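Pramstead Robotics Club forum
Board: Build and Test
Topic: Gripper keeps picking up two things at once

tinplate_jo
Our team is doing the sorting task for the October meet and we're stuck on one part. The arm has to take flat pieces off a shelf and put them in a tray, one at a time. Single sheets are fine. When there's anything small near the sheet, the fingers get that too and the run doesn't count.

We're using the soft fingers from the Momer kit, the yellow ones with the square pockets. Motor limit is set to 700. We tried 200 and it wouldn't hold a sheet at all.

Has anyone solved this with the stock fingers? We'd like to keep them if we can.

gearbox_ned
What does the wrist camera show when it closes? Hard to say anything without that.

tinplate_jo
I pulled one from the log. Same fingers, same limit as I said above.

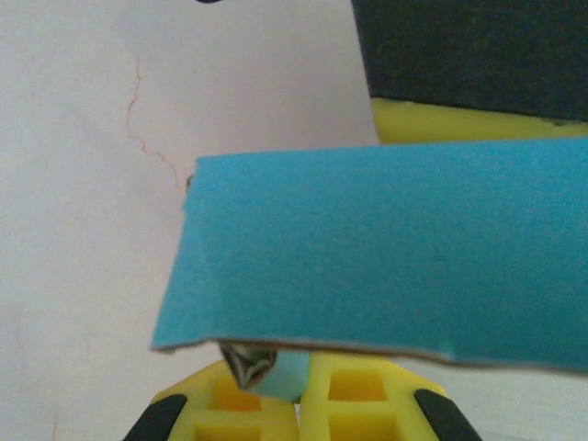 Wrist camera view, blue sheet over the fingers with the gray and white scrap under its edge

The scrap is what I mean. The blue sheet is the target and the other stuff is meant to stay behind.

gearbox_ned
OK, that helps. Your fingertips are right up against the underside of the sheet. I'd change the approach before touching the motor limit. Come in flatter and stop short, then close. Anything small under the edge has a place to go that way.

Also there's hardly any gap between the fingers. Is that closed all the way, or is that where your open position is?

tinplate_jo
I'd have to match the time stamp to the motor log to tell you. Will do that tonight.

wexcombe
I don't agree with changing the approach. We did the same task last season and spent two weeks on approach angles. It got a bit better and then got worse when they moved the shelf. What fixed it for us was taking the soft fingers off and printing thin hard ones. The pockets give too much and the finger folds around whatever is there.

gearbox_ned
Hard fingers mark the foam. You lose points for that this year, it's in the rules under handling.

wexcombe
Only if the mark is visible from the judge's table. We put tape on ours.

gearbox_ned
That was last year's wording. Go read section 10 again.

wexcombe
Read it. You're right that it changed. I still think soft fingers are the wrong part for thin sheets.

lappalainen_fan
Which gripper are you using, the Lappalainen or the school one? The school one has play in the left side and it closes crooked. We shimmed ours with card and it was a lot more even after.

tinplate_jo
School one. I didn't know about the play. How thick was the card?

lappalainen_fan
Cereal box, folded once. Put it behind the mounting plate, not at the joint.

Jahangir Samarakoon (mentor)
A few things from me.

Jo, write down the motor limit and the approach height for every run, including the ones that fail. Your last sheet has a lot of blanks and I can't tell which change did what.

Do 10 runs with the shim and nothing else changed. Then 10 with Ned's lower approach. Please don't do both together.

Wexcombe, bring the hard fingers in if you still have them. I'd like to see them tried on the blue foam before anyone rules them out.

The sponge can stay on the shelf. The task sheet allows other items and you'll have to deal with them at the meet.

wexcombe
I have one pair. The other pair cracked. I'll bring them.

tinplate_jo
OK. Shim first. Can I get the arm after 4:30? The Istov team has it signed out before that.

Jahangir Samarakoon (mentor)
Yes, until 6. Plug the battery in when you finish.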